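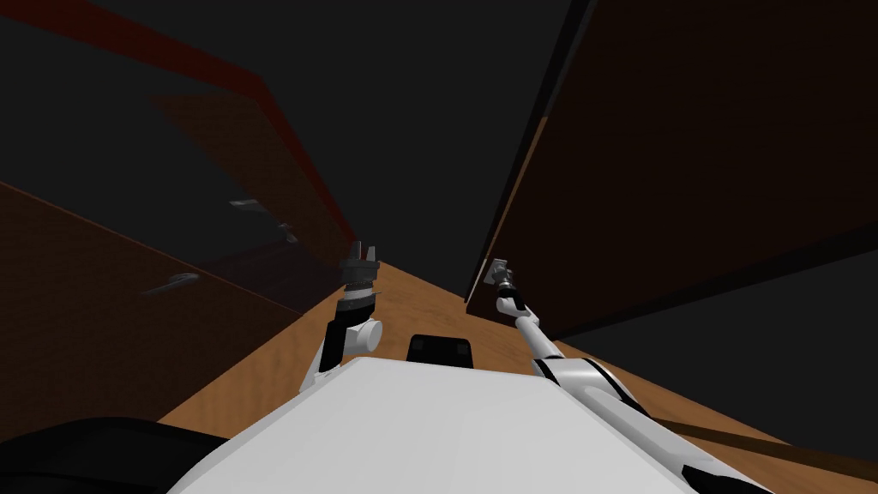
Dear Widad Daher, I am glad to be writing to you again, and with more cheerful news than I had in January, when the translation list at Clovstead was three titles long on paper and one title long in truth. All three are now under contract, two are fully translated, and the first, Nemar, is with the typesetter. Our designer has been playing with color for the series covers, and the pair we keep coming back to is a light orange-tan set between two bands of deep brown, much like the pale wood running between the dark cabinets at the top of this page. I like it very much, though the sales side would still prefer a blue.

Nemar first, then. The translation came in at 86,000 words, a good deal longer than the original, and Zoia Tkachuk spent most of the winter going through it line by line with the translator. They disagreed for two weeks over the proverbs (whether to keep them strange or swap in English ones) and in the end most of them stayed strange. I think you will enjoy them! We plan a first printing of 2,000 copies, with the e-book following a month later.

Jurnico, the story collection, now holds 13 stories. We dropped one that the author wanted to revise at length, and she has sent a newer piece in its place. The copyedit is finished apart from the notes at the back.

Harb is the slow one. It is a long novel and a dense one, and our translator was ill for part of the winter, so we have 80 pages in a state I would show anybody and a good many more in rough draft. I have moved its delivery date to the fall. This doesn't change the total we asked you for, but it does push the last translator's payment into the next reporting period, and I would be grateful if you could confirm in writing that this is all right.

On spending, the translation and editing lines are as planned. Printing is over, as paper went up between the quote and the order, and I have covered the difference from our own marketing money. That leaves us thin for launch events, so we will probably hold one good evening reading for Nemar and Jurnico together, with both translators on stage. You would be very welcome, and so would anyone from your office.

Proofs of Nemar will go out to you by mail as soon as we have them. Please do scribble in the margins, as you did last time.

With warm thanks from all of us at Clovstead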